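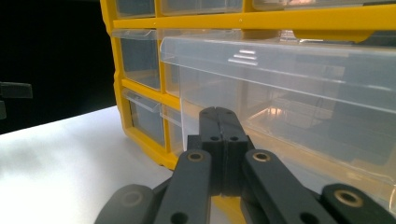 Questions we get asked at Prasura Pottery

Are the jugs really made by hand?
Yes, every one. If two of yours match exactly, please send us a photo, as we'd like to know how we did it.

Will my glaze look like the one on the website?
Close to it. Our Brevard green has a mind of its own and comes out of the kiln anywhere between pond and pea. We can't take requests for pond.

How long will my order take?
Allow 18 days for anything not in stock. Clay dries when it wants to, and shouting at it has been tried.

Can it go in the dishwasher?
Mugs and bowls, yes. Anything with gold lustre, no – unless you'd prefer it without the gold.

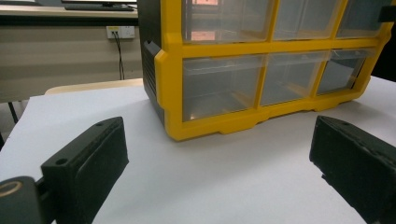
Small parts drawers

Do you sell spare lids?
For the Afolabi teapot only, in 2 sizes. Measure the opening first. "Normal" is not a size.

Do you do seconds?
We put them out in July, at the studio only. Most have a wobble or a pinhole, and one or two have simply annoyed us.

Can I return something?
Within 4 weeks, unused. We can spot a tea stain.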